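How Your Ears Help You Hear
By the Fistcombe Hearing Center Education Office
November 28, 2022

Sound begins when something moves. A drum, a voice or a passing truck shakes the air, and the shaking travels outward in waves. The outer ear gathers these waves and sends them down a short tunnel called the ear canal.

At the end of the canal is the eardrum, a thin sheet of skin that trembles when sound reaches it. Three tiny bones pass the trembling along to the cochlea, a curled tube filled with fluid. Small hair cells inside the cochlea turn the movement into signals, and a nerve carries the signals to the brain.

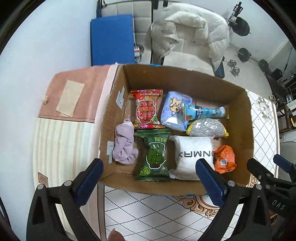
Children's Health

Very loud sound can harm the hair cells, and they do not grow back. Children should keep the volume low when they wear headphones and should move away from loud machines. Nothing should be pushed into the ear canal, including cotton swabs.

A hearing test does not hurt. The child listens for soft beeps and raises a hand after each one. Last March, our staff tested 128 students at schools in Fistcombe and Jekville. Children who hear ringing, or who have an ear that aches, should tell a parent or teacher the same day.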